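4. Side Table and Cables

This section covers placing the Plasholm side table next to the long work table, setting up a monitor, and running power and data cables between the two tables. Complete Section 3 (leveling the work table) first. Moving the work table once the cables are tied means cutting the ties and doing the job again.

Applies to: Plasholm work table, all lengths, and Plasholm side table, white top only. The gray side table has a cable slot in the top and is covered in its own leaflet.

What you need

Side table, assembled
Cable kit 472 (hook-and-loop straps, adhesive clips, write-on labels, one under-table tray)
Power strip with mounting holes and its own switch
Soft cloth and mild dish soap
Tape measure
Pencil and masking tape
Phillips screwdriver

The power strip is not part of kit 472. Use one rated for the total load of everything you plan to plug into it. The load rating is printed on the back of most strips.

4.1 Placing the side table

1. Decide which end of the work table will be nearest the wall outlet. The side table goes at that end.

2. Stand the side table with its long edge facing the end of the work table.

3. Leave enough space between the two tables for a hand and a plug to pass. Do not push the tops together. A cable pinched between two edges can be damaged without any mark showing on the outside.

4. Turn the feet of the side table until it no longer rocks. The tops do not have to be at the same height.

5. Measure from the back edge of the side table to the wall. You need at least 300 mm to reach the outlet and to unplug things without moving furniture.

6. Mark the position of the feet on the floor with masking tape. Leave the tape down until the cables are finished.

Note: If the floor is carpeted, press down firmly on each corner of the top and check again for rocking. Carpet settles under the feet, so repeat this check after a few days of use.

4.2 Mounting the tray and power strip

1. Clear the side table and turn it on its side on a blanket.

2. Hold the tray against the underside, toward the back. The open side of the tray faces the wall.

3. Mark the screw positions in pencil through the slots in the tray.

4. Start each screw by hand, then tighten with the screwdriver. Stop when the head meets the tray. Use only the screws in kit 472. Longer screws will come through the top.

5. Screw the power strip to the inside of the tray with the switch facing out, where you can reach it from a chair.

6. Set the table back on its tape marks.

CAUTION: Do not plug in the power strip until you have finished 4.5. Do not mount the strip on top of the table, where liquid can run into the sockets.

4.3 Setting up the monitor

The monitor stand may go on either table. If you work standing at the long table, the side table usually gives a better view and leaves the work surface free. If two people share the setup, agree on one position before you run the cables.

1. Wipe the spot where the stand will sit and let it dry.

2. Set the stand down with its whole base on the table. No part of the base may hang over the edge.

3. Turn the screen toward the place where the person will sit or stand.

4. Connect the power and display cables to the monitor and let them hang straight down behind it. Leave the other ends loose for now.

5. Tilt the screen through its full range and turn it from side to side. The cables must stay slack the whole way. If they pull, add slack before you fix anything.

CAUTION: Monitors with a tall stand can tip if a cable is snagged from behind. Never run a monitor cable across a walkway.

4.4 Sorting the cables

Sort first and tie later. Most of the trouble reported to us comes from bundles that were strapped together before anyone knew which cable went where.

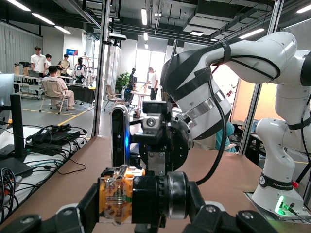 Siobhán Fitzgerald
Technical writer, Harawira
Apr 14, 2024

When a power adapter lies out near the middle of the side table, with wires spread across the top and hanging off the edge, start with the adapter. It is the heaviest piece, and everything attached to it will follow once it has a fixed place. The cables in a tangle like this are often all black, so do not rely on color to tell them apart.

1. Shut down any equipment in the normal way, following its own instructions, and switch it off at its own switch. Wait until its fans and lights are off.

2. Unplug the power leads at the wall end. Leave the equipment ends connected for the moment.

3. Find the adapter and trace both of its leads by hand, from the brick outward. Put a label on each end of each lead. Write what it feeds, for example "monitor" or "lamp."

4. Do the same for each remaining cable, one at a time. Pull gently. If a cable will not move, follow it back to the knot and open the knot with your fingers. Do not yank.

5. Lay the labeled cables in two groups on the table: power on one side, data on the other.

6. Set aside any cable that is not connected to anything at either end. Put these in a bag and store them away from the table.

7. Look for thin colored wires with exposed ends. Do not tuck these into a bundle. Cover each end with a cap or insulating tape, and ask the person responsible for the equipment where they belong before you move them.

Note: Labels stick best to the flat part of the plug. On round cable, fold the label over so that the two halves meet, like a flag.

4.5 Running the cables

1. Place the adapter in the tray with its largest face down. Leave open space around it. Adapters give off heat in normal use.

2. Plug the adapter into the power strip. Fold any extra lead into a loose loop no tighter than the width of your hand and hold it with one hook-and-loop strap.

3. Clean the back legs of the side table with a damp cloth and a little soap, then dry them. Press the adhesive clips onto the leg nearest the work table, one near the top, one in the middle and one near the floor.

4. Wait 24 hours before you hang cables on the clips. The adhesive needs this time to reach full strength. In cold rooms it may need longer.

5. Run the power cables down the clips on one leg and the data cables down the other.

6. Where a cable crosses from the side table to the work table, let it hang in a shallow curve below both tops. Do not stretch it straight across the gap.

7. Under the work table, run the cables along the back rail and strap them at each bracket. Bring each one up at the place where it is used, behind the equipment, and leave a hand's width of slack there.

8. Keep the cables clear of anything that moves, slides, lifts or turns. Move the part through its whole range by the method given in its own manual, and check that no cable is pulled or pinched.

9. Plug in the power strip at the wall and switch it on.

CAUTION: Do not use plastic ties on cables between the two tables. They are easy to overtighten, and they have to be cut off when something is changed. Use the hook-and-loop straps from the kit.

CAUTION: Equipment fixed to the work table may come with its own rules for cable length, routing and clearance. Where those rules differ from this guide, follow the equipment manufacturer.

4.6 Checking the work

Walk to the far end of the work table and look back along the floor. No cable should touch the floor except the one going to the wall outlet. Then check the following:

Each plug is pushed fully home.
Nothing rests on top of the adapter.
The power strip switch can be reached without leaning over the work table.
The monitor turns freely.
Both ends of every cable are labeled.

Remove the masking tape from the floor.

4.7 Care of the tops

Wipe the white side table with a damp cloth. Black cable jackets can leave gray marks on a white top when they are dragged across it. These come off with dish soap if they are cleaned soon. Do not use scouring pads or solvent cleaners.

The tan-brown top of the work table hides dust and small scuffs better than the white one, so clean it on a schedule and do not wait until it looks dirty. Lift objects to move them. Cover the feet of heavy stands with felt.

4.8 Common problems

The clips fall off the leg.
The leg was dusty or the clips were loaded too early. Clean the leg, use new clips and wait the full time.

The monitor goes dark when the screen is turned.
The display cable is too short or is strapped too close to the stand. Open the first strap and give it more slack.

The adapter feels too hot to hold.
Switch off the power strip and unplug the adapter. Check that it matches the label on the device it feeds. Do not use it again until you have checked.

The side table moves when a cable is pulled.
Check for a strap joining the cables to both tables. Each strap should hold to one table only.

Replacement clips and straps can be ordered through Wusoser under the kit number. Corrections to this section go to Gadisa Dinsa, product support.

Continue with Section 5, Shelves and Lighting.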